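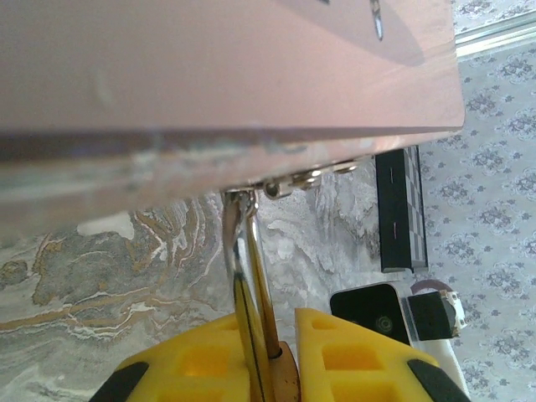 6. Opening, closing and care of the Orance case

The Orance case is a small case for children's keepsakes, and most of the complaints which we receive at Jedell concern its moving parts. Please read this section before the first use, also if you have had an older model. A hinge is the part which suffers first when a lid is forced. You will know this kind of fitting by its shiny knuckles, with a curved chrome bar going down from it and a thinner, golden-coloured rod beside. Keep fingers, ribbons and long hair away from such parts while anything is moving.

CAUTION: Do not lift or carry the case by the lid. The guarantee does not cover a bent hinge.

6.1 Before the first opening

1. Put the case on a flat and firm surface. A table is better than a bed or a carpet.
2. Turn it so that the latches are on your side and the round sticker looks to the ceiling.
3. Leave free space behind the case, at least 17 cm. The lid needs it when it goes back.
4. If the case arrived in cold weather, let it stand in the room for around 20 minutes before you touch the latches.

Note: Some cases are delivered with a thin film over the sticker. You may leave it or take it off, as you like. Start from the edge with a fingernail and pull slowly - never use a knife.

6.2 Opening

1. Hold the body of the case with one hand.
2. With the other hand release the first latch, then the second. It is not important which one is first.
3. Lift the lid from the middle of its front edge. If you lift from a corner, the lid twists a little and the hinge on the other side must carry all.
4. Bring the lid up until it stops by itself. Do not push it further.

If one latch does not release, press the lid down lightly beside it and try again. Do not put a screwdriver or a coin under the latch.

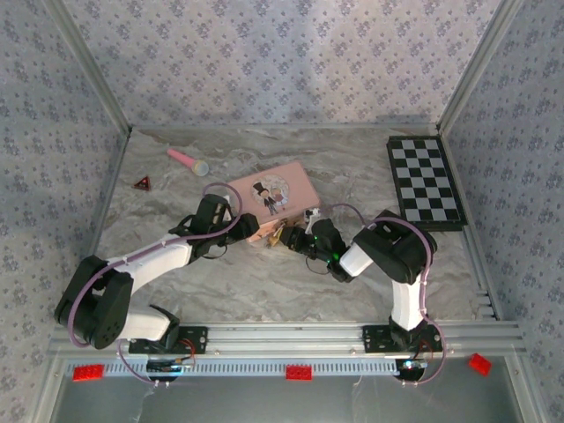 Radwa Mahrous wrote to us that her daughter always hung her small things near the latches, and that a keyring came between the lid and the body more than once. She asks if the case should be emptied before each closing. It is not necessary. It is enough to look along the front edge and move everything that hangs or lies there to the inside, well away from the rim.

6.3 What to put inside

The case is made for light things: cards, hair clips, small figures, letters, little toys. Bigger toys should stay beside the case if they do not lie flat.

1. Begin with the flat things on the bottom.
2. Put harder things at the sides, and fill the gaps between them with a cloth.
3. Try the lid with one finger before you close the latches. It must come down with its own weight. When it stays up, something is too high and has to come out.

Note: Liquids, paints and modelling clay do not belong in the case, also not in a closed jar.
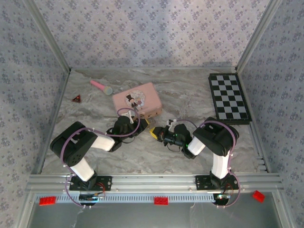 Fig. 3. Case with the sticker upwards, toy microphone kept outside.

6.4 Closing

1. Bring the lid down slowly with the open hand. Do not let it fall.
2. Press at the middle of the front edge until lid and body meet.
3. Close both latches. A case with only one latch closed can open when it is carried.

CAUTION: Small metal parts such as keys and charms are not suitable for children under three years. Store them separately if younger children live in the house.

6.5 Cleaning

Wipe the outer surface with a soft cloth, a little damp, and dry it directly after. Go around the sticker and not over it. For the metal fittings use only a dry cloth. Kitchen sprays, spirit and rough sponges make the surface dull, and this cannot be repaired.

Twice a year, for example in September and again in spring, open the case fully and look at the hinge. A little dust can be taken out with a dry brush. We do not recommend oil - it runs down into the lining and leaves marks.

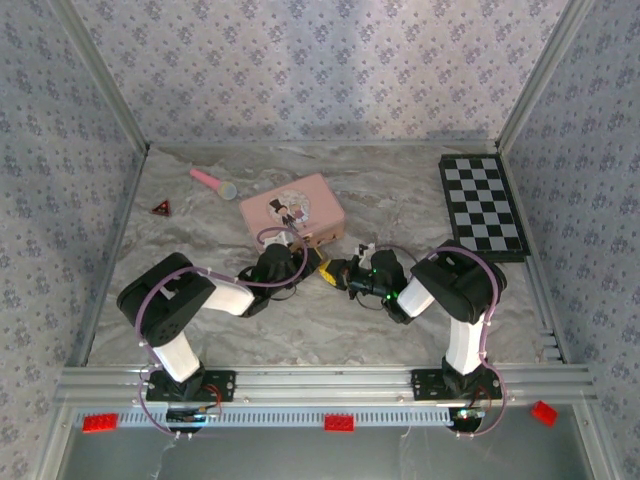 Fig. 4. Pink case on the marble-patterned table top.

6.6 Spare parts

Latches are sold in pairs under order number 287. The sticker can be ordered separately, but the hinge has to be changed in our workshop in Clumov. Before you send the case, please take out all contents and close both latches. Write your name and address on a card and put it inside the case, not only on the parcel.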